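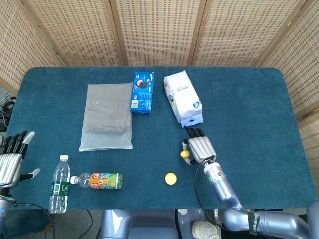

A folding screen is a piece of freestanding furniture made of two or more upright panels joined along their edges so that they can be set at an angle to one another. It is used to divide a room, block a draft, give privacy or form a plain background behind a table or seat. A screen with only 2 panels is usually called a two-fold screen. Larger ones are named in the same way, by the number of panels.

Construction

Each panel has a frame, most often of wood, and a filling. Common fillings are paper, cloth, leather, solid board and woven material. Woven screens are made with rattan, cane, bamboo, willow or paper cord. The weave may be tight enough to hide what stands behind it or may leave small openings in a regular grid, which let air and some light through.

Rattan is the stem of a group of climbing palms native mainly to Southeast Asia. The outer skin is peeled off in strips and sold as cane, and the inner core is cut into round or flat reed. Both can be woven. Undyed material is pale beige when new and darkens with age.

Panels are connected by metal hinges or by strips of cloth or leather. Double-action hinges allow a panel to swing in either direction. A folding screen stands only because its panels are not in one straight line. Where the middle panels are set flat across the back, the end panels are turned forward to act as supports.

Use

In homes, screens separate a dining or work area from the rest of a room. They are also placed behind display tables in shops and at craft fairs, where a woven panel in a neutral color hides clutter and does not compete with the goods. The table itself is often covered in felt or another cloth without shine, in a darker color than the screen.

The Grirstead screen, designed by Severino Cantero for the furniture maker Rawat, was a five-panel model in woven cane with a beech frame. It was sold from June 2009, and 439 were made.

Care

Woven panels are dusted with a soft brush. Very dry air makes cane brittle, and long periods of damp can lead to mold. Sagging cane can sometimes be tightened by wetting the back and letting it dry slowly. Broken strands are replaced singly, but a panel with a large hole is normally rewoven.

See also

Room divider
Caning
Wickerwork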